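Ticket 83: Return carton short one item
Opened by: Davina Mackay, Trukusbridge
Assigned to: Hüsnü Akgül
Status: open

1. Complaint
Davina says the carton from Larkura reached her without the green cloth on the packing slip. Larkura says everything went in. I've heard that before, in March, and it was wrong then too.

2. Reply from Larkura
Kirsty Carnegie sent a photo of the packing table and considers the matter closed. I don't. The box is taped across the top and down the front, and the green cloth is lying on the table in front of it, crumpled, with the blue sponge close by. The brown plush animal is on top of the box. Maybe there was a second green cloth. The slip lists one. 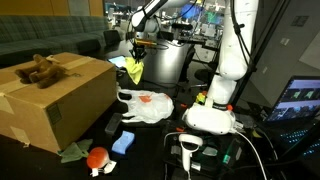
3. Questions sent back to Kirsty
Is this our carton or a different order? I can't read the label from here. Was the yellow cloth meant for us? It isn't on the slip. Who signed the slip, and was the tape already on by then?

4. Weight check
Nazma suggested comparing weights. The carrier bills in steps of 50 grams, so I doubt a cloth would show up. Asked for the figure anyway.

5. Next
No refund or resend until Kirsty answers item 3.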